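Fruit on the Counter: Which Storage Tips Hold Up

Every January I get the urge to fix the way we keep fruit, and every January I read the same advice. Wrap this, poke that, never let these two touch. Most of it comes without a word about why, and a fair amount contradicts the tip right before it. So I've been trying things in my own kitchen in Vornville, where the counter gets sun until 8 in the morning and the refrigerator drawer sticks. Your kitchen is different and your results may be too.

Start with the claim that everything should be washed the minute it comes home. I don't buy it. Water sits in the stem end and in the little dents of the skin, and that is where the fuzz starts. Wash what you plan to eat today. If you can't stand having unwashed fruit around, wash it all, but dry it with a towel and then leave it out on a second towel for an hour before it goes anywhere near a bowl. I have skipped the second towel and regretted it.

The vinegar rinse is a halfway case. Berries did seem to keep a little longer after one, but I also looked them over more carefully on those days and threw out the soft ones first. I suspect the looking did most of the work.

Then there are the gadgets. I bought a Vulley produce box with a vented lid, and a pack of Huet freshness discs that are supposed to last a whole season. The box is a perfectly good box. The discs I can't tell from nothing at all. I ran one drawer with and one without, same store, same day, and the lemons looked alike the entire time. The Terkarus bowl, with its 469 tiny holes (their number, printed on the carton, and no, I did not check), holds fruit about as well as the chipped soup plate it replaced.
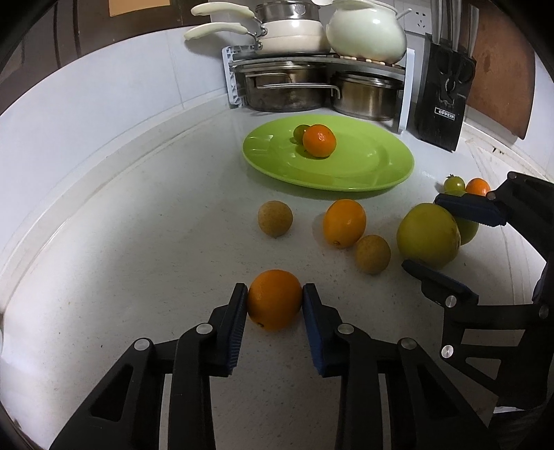
Small fruit in mixed company is where I part ways with the usual advice. The charts tell you to keep every kind in its own container, which is fine if you own a pantry the size of a garage. I spread mine out on the counter for sorting and decide piece by piece. Kumquats can take a few days at room temperature, and I move them to the refrigerator if they're going to wait longer. Check the stem end, like the small dark scar on the deep orange one, and press next to it with a fingertip. If it gives easily there, eat it or cook it. A longan has that matte tan-brown skin that hides everything, so go by feel and by smell, and put it in the refrigerator in a bag if you aren't eating it soon. A cherry tomato with its leafy top still on stays out until it's ripe. As for anything big and yellow-green with a browner patch down one side, I turn it patch up so I'll remember to check it. A patch can be nothing more than a rub mark. Soft is what matters.

Does one bad piece spoil the bunch? Partly. Mold does spread to whatever it's touching, so pull the moldy piece and wipe down its neighbors. But I've seen people throw out a whole bowl over one sad orange, and that is a waste of money. Look at the rest first.

The ripening gas business is real, but it gets stretched. A banana in a closed paper bag will hurry an avocado along. A banana across the kitchen from your citrus is not plotting against it. Citrus doesn't get any sweeter after picking anyway, so a paper bag does nothing for a hard, sour kumquat.

On bowls: wide and shallow beats deep. In a deep one the bottom layer gets squashed and forgotten. If deep is all you have, empty it once a week and put the old fruit back on top. This costs nothing and has saved me more fruit than anything I ordered online.

Paper towel in the bottom of the drawer - yes, that one works, as long as you change it. A damp paper towel left for three weeks is worse than no paper towel. I change mine when I take out the recycling.

The freezer is the tip I'd push hardest. Slice kumquats, flick out the seeds, freeze them flat on a tray, then bag them. They go mushy when they thaw, so use them in tea, in marmalade, or in a pan with chicken. Write the month on the bag.

I still haven't tested the one about storing lemons in a jar of water. The people who swear by it say a month. My drawer gets close to that with a plain zip bag, and I'd rather not give up the shelf space for a jar. If I do try it I'll add a note here.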